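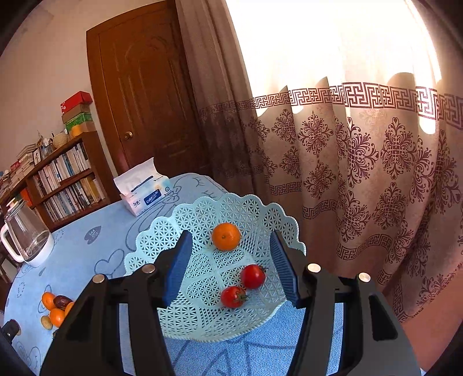 Ticket 313: Recipe scaler doubles the fruit but not the sugar
Status: Resolved
Product: Stomolell recipe box, hosted on Hostotero
Opened: Dec 7, 2022

What was reported
A reader making the Balogh plum jam set the servings slider from 7 jars to 14. The plums, the lemon juice and the water all changed as they should. The sugar stayed put. She caught it before cooking (phew!) and sent us a wonderfully clear note with both ingredient lists pasted in, which saved me a good hour.

First look
Reproduced on the first try, which is always a treat. Same recipe, same slider, same stubborn sugar. I tried 10 other jams and chutneys from the June import and nine of them scaled perfectly. The tenth, a pear butter, had the same trouble with its cinnamon.

Things I tried
Cleared the page cache on Hostotero. No change.
Switched from metric to cups and back. The sugar converted fine between units but still wouldn't scale, so the number itself was being read correctly somewhere.
Turned off the Nivis theme and used the plain one. No change, so the theme is off the hook.
Retyped the sugar line by hand. Fixed! I was very pleased with myself and also had no idea why.

Cause
I put the old line and the new line next to each other in the editor with hidden characters turned on. The old one had a non-breaking space between the number and the unit — it came along when the recipe was pasted out of a word processor. The unit converter treats that as a normal space. The scaler doesn't, so it decided the whole line was a note and left it alone. Such a small thing, and so satisfying to find.

Fix
The importer now swaps non-breaking spaces for ordinary ones before saving. I also ran the same cleanup over the existing recipes, and it changed almost 90 lines, most of them in preserves and baking.

Checked after the fix
Plum jam at 7, 14 and 21 jars: all ingredients scale.
Pear butter, doubled and halved: cinnamon behaves.
Recipes with real notes ("salt, to taste"): still left alone, as they should be.

Still open
Fractions typed as a single character, such as ½, scale properly but print oddly on the shopping list. Moved to its own ticket. If you run into one, please paste the full ingredient line into your report — those pasted lines are pure gold.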